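Review: The Sturkine Portable Puppet Stage

Prepared for the equipment pages of the Howells Children's Theatre Library
Reviewed by Rianne Verschueren

Summary

The Sturkine is a folding puppet stage intended for touring companies, schools and public libraries that present hand puppet and rod puppet plays to young audiences. It is manufactured by Curkosero and supplied in the United States through Nolgate, which also handles spare parts. The library purchased one unit for its lending collection and used it for a full season before preparing this review. During that period it was set up in school gymnasiums, a church hall, two branch libraries and, once, outdoors under a canopy in June.

The library recommends the Sturkine for companies of two or three puppeteers who perform indoors. It is less suitable for solo performers, who may find the frame difficult to raise without help, and it should not be used outdoors except in still weather.

What is supplied

The stage arrives in two canvas bags. The larger contains the aluminum frame, which consists of four uprights, a set of cross rails and the playboard. The smaller holds the front drape, two side drapes, a draw curtain, a backcloth in plain gray and a pouch of connecting pins. A printed assembly guide is included. Lighting is sold separately and was not part of this review, although the top rail is drilled to accept small clamp fixtures.

No storage is provided for puppets or hand properties. The side drapes have fabric pockets on the inside, and these will hold a script, a small flashlight and a glove puppet or two, but a company presenting a play with a larger cast will need to bring containers of its own. 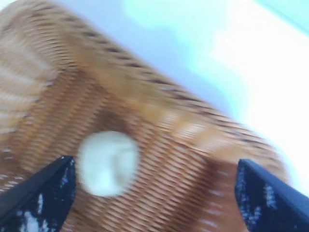 The playboard deserves particular mention. It is the narrow shelf along the front of the opening on which puppets appear to stand and on which properties are placed during a scene. Many portable stages offer a shelf so thin that a teapot or a crown will slide off at the first enthusiastic gesture. The Sturkine's playboard is deep enough for most items used in plays for this age group, and it has a raised lip on the puppeteer's side. Borrowers commented favorably on this feature more often than on any other.

Assembly

The assembly guide states that two people can raise the stage in 20 minutes. The library found this to be accurate once both people had done it before. A first attempt takes considerably longer, chiefly on account of the cross rails, which are of nearly equal length and are not marked. Library staff have since applied colored tape to the rail ends, and borrowers are asked to leave it in place.

The frame should be assembled in the order given in the guide. Attaching the front drape before the top rail is locked will pull the uprights inward and make the final pins hard to insert. Striking the stage is straightforward and can be managed quickly at the end of a performance, even in a hall that is needed for another purpose.

The uprights adjust to three heights. The lowest setting allows puppeteers to work while seated or kneeling, the middle setting suits performers of school age, and the highest is intended for adults standing with arms raised. Each upright must be adjusted individually. The locking collars are firm and did not slip at any time during the season.

Sightlines and opening

The opening is generous for a stage of this type. Children seated on the floor in the front row were able to see the full figure of a rod puppet at the middle height setting. At the highest setting, those seated nearest had to tilt their heads back, and the library advises leaving a clear strip of floor between the stage and the first row.

Audiences at our performances ranged from small story hour groups to a school assembly of 100. At the assembly, children at the rear could follow the action without difficulty when large rod puppets were in use. Glove puppets were less effective at that distance. Companies should consider 70 seated children a sensible upper limit for a glove puppet play on this stage.

Views from the far sides are limited by the side drapes. This is true of most booth stages. A moderate angle to the seating area is preferable to a wide half circle, particularly for plays in which characters hide from one another in full view of the audience.

Curtain and drapes

The draw curtain runs on a cord operated from the left side of the booth. It opened and closed smoothly throughout the season, with one exception, when the cord had been wound around a pin during assembly. The cord cannot be moved to the right side without modification, a matter of some inconvenience to companies whose stage manager customarily works from that position.

The drapes are a heavy black fabric with good resistance to light. Puppeteers wearing dark clothing could not be seen through them under ordinary hall lighting. When a strong light was placed behind the booth, faint shadows were visible on the front drape, and performers should avoid setting up directly in front of a sunny window.

All drapes attach by hook and loop strips. After repeated use the strip on the front drape began to lift at one corner. Nolgate replaced the drape without charge and with little delay. The replacement has given no trouble.

Working conditions inside the booth

Two adult puppeteers can work in comfort. Three can do so if their entrances are planned in advance. In a comic fairy tale play with frequent changes of character, our borrowers found that the order of movement behind the playboard required as much rehearsal as the dialogue. The floor of the booth is open, so performers should place spare puppets well to one side, where they will not be stepped on.

The backcloth hangs behind the puppeteers at its rear setting and between the puppeteers and the audience at its forward setting. The forward position permits performers to stand behind a thin scrim and watch their puppets as they work. The cloth supplied is too dense for this purpose, and a company wishing to perform in that manner will have to obtain its own. This is the most significant shortcoming in the package, given that the frame itself has clearly been designed with the technique in mind.

Sound carries well through the front drape for spoken dialogue. Singing, or a scene in which several characters speak at once, may require amplification in a gymnasium.

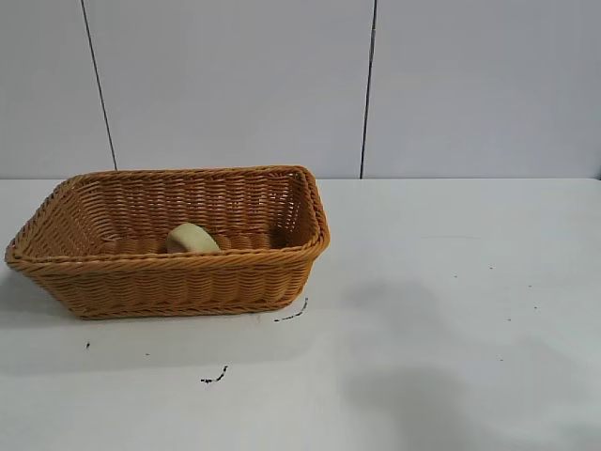 Transport and durability

The larger bag is long and will not fit across the back seat of a compact car. It can be carried by one adult over a short distance, but two are advised where there are stairs. The bags themselves are well sewn, with reinforced handles, and neither has torn.

The aluminum frame shows scratches and one shallow dent in a cross rail. None of this affects its use. Two connecting pins were lost by borrowers during the season. Replacements are available from Nolgate in small packets, and companies purchasing the stage are advised to order a packet at the same time.

Cost

The library paid $800 for the stage, with shipping included. Simpler stages can be bought for a good deal less, and a capable carpenter could build a serviceable booth at lower cost. The Sturkine justifies its price for organizations that perform regularly and must travel to their audiences. A school that presents one puppet play each year would do better to borrow.

Recommendation

The Sturkine is a sturdy and well considered stage with a dependable frame, a very good playboard and satisfactory drapes. Its weaknesses are the unmarked rails, the fixed position of the curtain cord and the lack of a proper scrim. The library intends to keep the stage in its lending collection and would purchase a second unit should demand require it.

Borrowing information

The stage may be reserved by member schools, libraries and amateur companies through the equipment desk at Howells. Borrowers are responsible for collection and return, and all pins must be counted back into the pouch before the bags are handed in. Drapes should be returned dry and folded, not rolled. Damage of any kind should be reported at the time of return so that repairs can be arranged before the next loan.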